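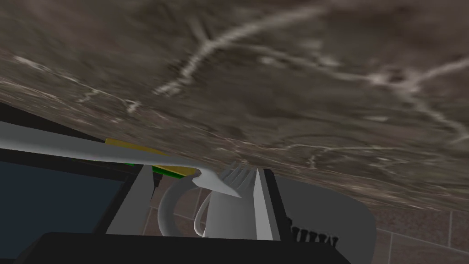
The Short Session and the Long List

How a part-time legislature decides which bills get a hearing, and which ones sit in a drawer until everyone goes home

By the second week of the session, 490 bills had been filed. The statehouse calendar allows 40 working days to deal with them. Most will never come up for a vote, and a good many will never be read aloud by anyone other than the clerk who assigns the number.

People who follow the legislature only through the news tend to hear about the final votes. Those come at the end, when the galleries are full and the outcome is usually settled. The choices that matter more are made early, in committee rooms with bad acoustics, when a chair decides what goes on the agenda for the next morning.

The rules give committee chairs wide power over this. A chair can schedule a bill for a hearing, hold it for amendments, or leave it off the agenda altogether. There is no requirement to explain. A sponsor who wants to force the matter can ask the full House to pull the bill out, but that takes a majority vote and tends to make enemies. It was tried twice last session and failed both times.

A bill from Cemdale

Take the rural water bill, which came out of a fight in Cemdale over who pays when a small system fails. The town buys its water from a district that serves three other communities. When the district's main pump went down two summers ago, Cemdale was billed for a quarter of the repair, though its customers use far less than a quarter of the water. The bill would tie repair costs to use.

It has sponsors from both parties and no organized opposition. It also has no hearing date. It was sent first to the committee on local government, then re-referred to utilities, where it landed behind a large package on electric rates. The utilities committee meets twice a week, and the rate package has taken up every meeting so far.

Supporters have been told to be patient. Under the calendar, any House bill that has not cleared its committee by the end of February is finished for the year. The same bill ran out of time last session in much the same way. 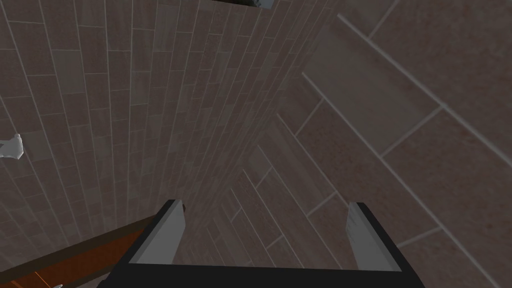 Rendering: Plollport Media Library

The fiscal note problem

Any bill that costs the state money needs a fiscal note, a short estimate prepared by legislative staff. The office that writes them has 8 analysts. In a normal week in January it receives more than 100 requests.

A bill cannot move without its note, so the order in which notes are written has a lot to do with which bills survive. Officially, requests are handled as they arrive. In practice, leadership can mark a request as urgent, and most of the bills leadership cares about are marked that way.

The school transportation bill backed by several districts near Brisside has been waiting on its note since the session opened. It would let districts share bus routes across county lines, which current law does not clearly allow. The Brisside district already does this informally for a handful of students who live closer to its schools than to their own. Its lawyers would like the practice to be written down somewhere.

The estimate is hard to produce. State aid for buses is paid by the mile and by the county, and the two formulas do not fit together well when a route crosses a line. The department of education sent its figures back to the analysts once for correction and has not yet returned the new ones.

What might change

A rules proposal now in the Senate, usually called the Hauksdóttir plan after the policy institute that drafted it, would guarantee every bill one hearing if the sponsor asks for it before the filing deadline. Each lawmaker would get a limited number of these requests. Chairs would keep control of votes and amendments.

Opponents say the hearings would fill the calendar with bills that have no chance, and that the work of sorting has to be done by someone. They also point out that lawmakers are paid as part-timers and already sit through evening meetings. Supporters answer that several states with short sessions have similar rules and still adjourn on time.

The proposal needs two-thirds of each chamber because it changes the joint rules. Senate leaders have said they will take it up after the budget. House leaders have not said when, or whether, they would do the same.

For residents who want to weigh in, the committee agendas are posted online by 4 p.m. the day before each meeting. Written testimony is accepted on any bill, including those with no hearing scheduled, and is kept in the bill's file. Anyone who wants to speak in person has to sign up at the committee room door before the meeting is called to order.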